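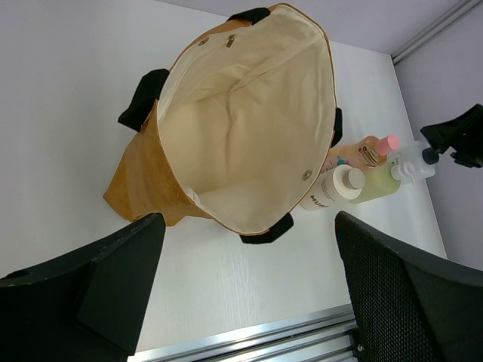
## 로봇팔로 가방 싸기, 작업대 세팅 팁 모음

공유 공방 Andport 한쪽 구석에서 4월부터 만들고 있는 짐 싸기 로봇팔 이야기입니다. 목표는 단순해요. 세면용품 병을 하나씩 집어서 토트백 안에 세워 넣기! 말로는 참 쉬운데 막상 해 보면 손이 갈 데가 한두 군데가 아니더라고요. 그래도 이게 정말 재미있습니다. 비슷한 걸 집에서 만드시는 분들께 도움이 될까 해서 메모장에 쌓인 것들을 옮겨 둡니다.

### 가방 고르기와 놓기

- 안감이 밝은 가방이 훨씬 편합니다. 크림색 캔버스 안감이면 손목 카메라로 내려다볼 때 바닥 쪽 주름까지 잘 보여요. 처음에 쓰던 검정 안감 가방은 안이 그냥 까만 구멍이라 병이 들어갔는지 사람도 헷갈렸습니다.
- 입구는 손으로 한 번 크게 벌려서 타원형으로 잡아 주세요. 스냅 단추가 달린 가방은 단추가 풀려 있는지 꼭 확인하고요.
- 크라프트지 느낌의 빳빳한 겉감도 한쪽으로 주저앉을 때가 있습니다. 살짝 기우는 정도면 그대로 둡니다. 매번 똑같이 각 잡힌 가방으로만 연습하면 나중에 조금만 틀어져도 실패하거든요.
- 손잡이 끈은 입구 안쪽으로 넘어오지 않게 바깥으로 빼 두기. 저희 팔이 제일 자주 걸린 게 바로 이 끈이었어요. 검정 끈에 검정 그리퍼라 화면에서 구분도 잘 안 되고요. 색 있는 마스킹테이프를 끈에 감아 두는 것도 방법입니다.
- 안주머니 지퍼는 닫아 두세요. 열린 주머니에 병뚜껑이 한 번 끼면 빼는 데 한참 걸립니다.

### 병은 섞어서

같은 병만 여러 개 놓고 연습하면 금방 잘하게 되는데, 다른 병을 하나 넣는 순간 와르르 무너집니다. 그래서 저희는 생김새가 다른 걸로 모아 놓고 써요. MUJI라고 적힌 흰 원통형 병, 복숭앗빛 액체가 든 분홍 뚜껑 병, 연두색 펌프 병, 짙은 청록 뚜껑의 뿌연 병. 욕실 선반에서 그대로 들고 온 것 같은 조합이죠.

1. 펌프 병은 노즐 방향을 맞춰 두고 시작합니다. 펌프 머리를 집으면 내용물이 눌려 나올 수 있으니 몸통을 잡게 하세요. 저희는 이걸 몰라서 작업대를 두 번 닦았습니다.
2. 투명한 병은 깊이 센서가 잘 놓칩니다. 뚜껑 색이 진한 걸로 고르면 위치 잡기가 수월해요.
3. 뚜껑은 전부 꽉 잠그고 손으로 뒤집어 보기. 샴푸가 모터에 들어가면 그날 작업은 끝이에요.
4. 가득 찬 병과 거의 빈 병은 같은 힘으로 잡으면 안 됩니다. 빈 병은 찌그러지고 찬 병은 미끄러져요. 힘 값을 저희는 0에서 256까지로 나눠 쓰는데, 80에서 시작해 조금씩 올리는 게 마음이 편했습니다.
5. 병끼리 바짝 붙여 놓는 건 나중에. 처음엔 손가락이 들어갈 틈을 넉넉히 주고, 익숙해지면 옹기종기 모아 보세요. 여기서부터 진짜 재미있습니다!

### 그리퍼 손질

손가락 안쪽에 올록볼록한 패드를 붙이면 매끈한 플라스틱 병도 꽤 든든하게 잡힙니다. Cluteck에서 산 얇은 패드를 쓰다가 지금은 결이 촘촘한 검정 패드로 바꿨어요. 붙이기 전에 알코올로 면을 닦고, 붙인 다음에는 하룻밤 그대로 두세요. 로션이 묻었을 땐 미지근한 물에 적신 천으로 닦고 마른 천으로 한 번 더. 기름기가 남은 채로 돌리면 병이 비누처럼 쏙 빠집니다.

나사는 작업 시작 전에 한 바퀴씩 손으로 확인합니다. 진동 때문에 생각보다 잘 풀려요. 마커로 나사 머리와 몸체를 가로질러 선을 그어 두면 돌아갔는지 한눈에 보입니다.

### 작업대와 프레임

- 흰 상판은 정말 추천합니다. 물건 색이 또렷하게 보이고 로션 자국도 바로 눈에 띄어요.
- 알루미늄 프로파일은 홈이 있어서 카메라나 조명을 옮겨 달기 좋습니다. 홈에 먼지가 끼면 너트가 뻑뻑해지니 헌 칫솔로 가끔 털어 주세요.
- 조명은 한쪽에서 세게 비추지 말고 고르게 퍼지도록. 저희는 Kabbaj 조명 앞에 기름종이를 한 장 대서 썼는데 가방 안 그림자가 많이 부드러워졌습니다.
- 오후 4시쯤 창으로 해가 들어오면 결과가 확 달라집니다. 커튼을 치든가, 아예 그 시간에도 연습을 시키든가 둘 중 하나로 하세요.

### 한 판 끝나고 정리

가방을 비울 때는 거꾸로 털지 말고 병을 하나씩 꺼냅니다. 안감 솔기에 달린 라벨이 말려 올라왔으면 펴 두고요. 병 위치는 매번 조금씩 바꿔 주세요. 저희는 상판 사진에 번호 18개를 적어 놓고 종이쪽지를 뽑아서 정하는데, 이게 은근히 재미있어서 구경하던 분들도 자꾸 뽑겠다고 합니다.

기록은 Clenemwood 공책에 손으로 씁니다. 성공, 실패, 걸린 부분 딱 한 줄씩. 지금까지 제일 잘된 날은 14번 연속으로 넣었고, 그다음 판에서 끈에 걸렸어요. 다음에는 지퍼 닫기에 도전해 보려고 지퍼 고리에 매달 끈을 이것저것 사다 놓았습니다.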